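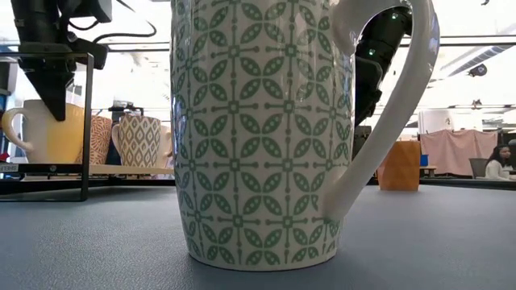 I stole the green mug on my last day at Kandov, and I would like to say I felt bad about it, but I had it wrapped in my scarf before I'd finished my goodbye cake.

You have to understand that it was the best mug in the building. Everything else in that kitchen was a giveaway from some supplier, thin and gray inside, with handles you could only get 3 fingers through. Then there was the green one, with its little pointed leaves and the dots and the tiny crosses where the leaves met, and a handle like a handle ought to be. Whoever got in first had it for the day. That was the rule, and I got in first for six years.

I'd leave the house in the dark for that mug. My sister thought I was ambitious.

Anyway, I took it home to Nirkutley on the bus, on my lap, and washed it and put it on the table and made tea in it. And the tea was fine! It was tea. I sat there drinking it with my feet on a box and thought, well, now you've got it, and who exactly are you beating?

I started my new job after that, at Nultik, which sells replacement parts for blinds. (There are 1,900 kinds of clip. I know the names of a fair number of them now and I can't say it has improved me.) They had their own kitchen with their own bad mugs, and I thought about bringing the green one in, but then I'd have had to get up early again to protect it, or else write my name on the bottom, and I've never respected people who write their names on the bottom of things.

So it stayed home. And about a month in I got a message from a woman I used to share a desk with. It was mostly about her knee. Then at the end she wrote, "Also the leaf mug is missing and it's like a funeral in here."

I didn't answer for two days. Then I said, "Oh no, which one was that?"

I'm not proud of it. I was brought up better. But once you've said "which one was that" you can't go back, you're in it, and she described the thing to me in such loving detail that I had to get up and turn it so the handle faced the wall. She told me it had belonged to the man who ran the mail room before either of us got there. His wife had picked it out. He'd left it behind on purpose when he retired, so the kitchen would have one nice thing in it.

Six years, and I'd never once wondered where it came from.

I decided to buy them another. How hard could it be, it's a mug! I spent a whole evening looking at green leaves on the internet. There were leaves with four petals and no dots, and dots with no crosses, and one that was so close I ordered it from a shop called Sugiyama, and it came, and it was the size of an egg cup. I drank one angry coffee out of it, standing up. It took me two swallows.

After that there was only one thing to do, and I put it off until December, when Kandov has its party and lets former people come and eat the ham. I wrapped the mug in the same scarf. I wore the big coat. I said hello to everyone and admired two babies and a bathroom renovation, and when they all went in to hear the raffle I slipped down the hall to the kitchen with my heart going like I was robbing the place instead of the other way around.

She was already in there, my old desk neighbor, with her bad knee up on a chair. She looked at the coat. She looked at the lump in the coat.

"You could have just mailed it," she said.

I said I was afraid it would break.

She held out her hand and I gave it to her, scarf and all. She unwrapped it, ran her thumb around the rim, checked the handle. Then she filled the kettle and got down one of the awful thin ones and set the two of them side by side on the counter, and I knew perfectly well which was going to be mine.

We missed the whole raffle. She told me who'd left and who should have, and I told her about the clips. My tea tasted a bit of dish soap. When we'd finished she washed the green mug, dried it, opened her handbag and put it inside, down between her glasses and a packet of tissues.

I must have made some kind of noise.

"I retire in the spring," she said, and snapped the bag shut. "Hand me my coat, would you?"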